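Notebook, bench 2, January, started a little after 2 in the afternoon

Tip reracking, continued from the argument in the hall.

Gilbert wants us to stop buying filled racks and buy loose bags, then refill the racks we already own. His sheet says we save money by the second month. I have read the sheet twice and I still can't find where he put the labor. It has a line for tips, a line for racks and a line called "handling" with nothing in it.

So before I sign off on a 2000 tip order I want to see what refilling looks like on a bench, with the racks we have and the boxes we have. Man-lok thinks I'm being difficult. Noted.

Put the printed sunset cloth down first. I prefer it to bare extrusion, where the tips settle in the grooves and you need a fingernail to get them out. Apolline says the pattern makes clear tips hard to see. She has a point over the pale river part. Plain dark cloth next time, if Lunbridge ever ships it. 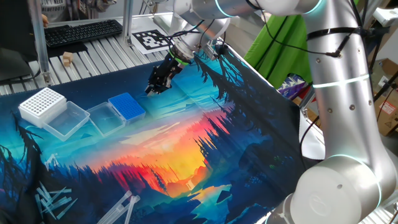
White rack, two clear boxes, blue rack. Loose tips at lower left.

Things I don't believe yet:

Any rack takes any tip. The Claton bag says "universal fit." I have seen that on a lot of bags. Last fall we had tips that sat nicely in the grid and then hung up on the pipette, and we threw out most of the bag. Check seating and pick-up separately, and write both down.

Refilled racks are fine for everything. They are fine for buffers and for practice. I would not use one for anything that has to be clean unless it goes through the autoclave afterward, and we have not agreed on who loads it. Man-lok wrote "whoever is free" on the board. I crossed it out.

One person can do it in spare minutes. Maybe. A half-filled rack left open on the bench is worse than an empty one, to my mind, as the next person takes it for a good one. If you stop halfway, lid on, tape across, initials on the tape.

Lids. We own more bottoms than tops. Somebody should go through the drawer under the sink and match them up before we order a single new rack. I'd guess nearly 20 racks are out of use for want of a lid, and that is also money, Gilbert.

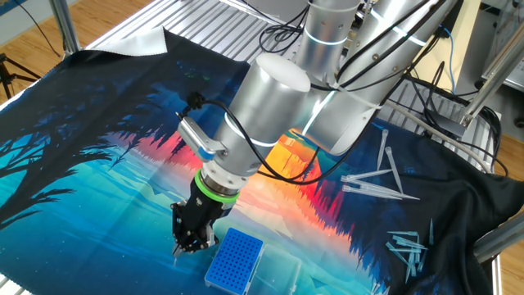
Long tips are their own problem. They roll, they slide under each other, and they look enough alike when loose that you pick up the wrong one if two kinds have been tipped out together. Keep the long ones on one side of the cloth and the short ones on the other, and don't open a second bag until the first is racked. Apolline wants a tray with a lip for them. I'd rather try that than the sorting gadget in the Asa catalog, whose only evidence is a drawing of a smiling man.

Handling: gloves on, pick up by the wide end, narrow end never touches the cloth. Anything that has been lying on the cloth goes to the practice rack. Man-lok asked whether that was really necessary and I asked him whether he'd like to repeat his dilution series.

Where I've landed for now: order one bag of 500, not the 2000. Time two people filling racks from it, at ordinary speed, with the phone ringing. Put that number in Gilbert's empty line and see if the savings are still there.

To do
Match lids (Man-lok)
Ask Claton for a sample of the long ones before we pay for any
Dark cloth
Label for the practice rack, a big one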